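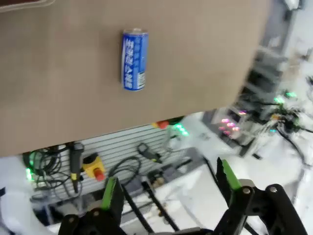 **Danko**

## 5. Hanging the cables and small items on the Oter 904 panel

Before you begin this section, the panel must be already fixed to its supports and all the screws tightened (see section 4). If the panel still moves when you push it with the hand, please go back and finish that work first.

You will need:

- the bag of hooks for the Oter 904
- the wide hooks, if you have ordered them from Dirneck
- soft cable ties, the kind that can be opened again
- a dry cloth
- a pencil

### 5.1 Preparing the grooves

1. Wipe each groove from one end to the other with the dry cloth. Dust in the groove makes that the hook sits crooked.
2. Put one hook into a groove by its upper lip, then let it turn down until it lies flat on the panel.
3. Pull it gently towards you. It should not come out. If it comes out, it was not pushed up far enough.

**Note:** The hooks may be moved along the groove also after they are loaded, but lift the item off first. The grooves get scratched otherwise, and on the grey finish the scratches are well visible.

### 5.2 The emergency stop box

Hang this before anything else and plan all the other items from it.

1. Choose a place which every person at the table can reach without stretching.
2. Fix the yellow box so that the red button points into the room.
3. Leave one hand's width free on all sides.
4. Lead its own cable away separately. Do not tie it together with others.

**Caution:** Never let a loop of cable hang in front of the red button. A loop that is beside the button in the morning can slide over it later, so please look again when you finish for the day.

### 5.3 Cables

1. Unplug the cable and lay it straight on the floor to take the twists out.
2. Coil it in wide, easy turns. A tight coil spoils the cable near the plug.
3. Close the coil with 2 soft ties, opposite to each other.
4. Hang thick coils on the wide hooks at the end of the panel, with the heaviest nearest to the wall.
5. A cable that is in daily use can be left in one long loop across the slats. Check that the loop does not reach the table.

Put no more than 5 coils on one wide hook. With more it becomes a tangle very fast — black cables especially, as you cannot see which one you are pulling. A piece of coloured tape at both ends helps a lot.

### 5.4 Hand-held items and clips

Hang items with a handle vertically, with some free space to each side for the fingers. Small clips with a cord go higher up, where the cord can hang down freely. Mark the place of each item with the pencil until you are satisfied with the order.

### 5.5 Cardboard and drinks

A sheet of cardboard is a good cover for the working surface and cheap to replace. Change it when it becomes soft or when the corners bend up.

**Caution:** Drinks cans, full or empty, do not belong near the panel while anything on it is connected to the mains. If a can was spilt, switch off, remove the cardboard and wait 24 hours before you connect again.

Spare hooks are ordered under the name Oter 904, bag 2.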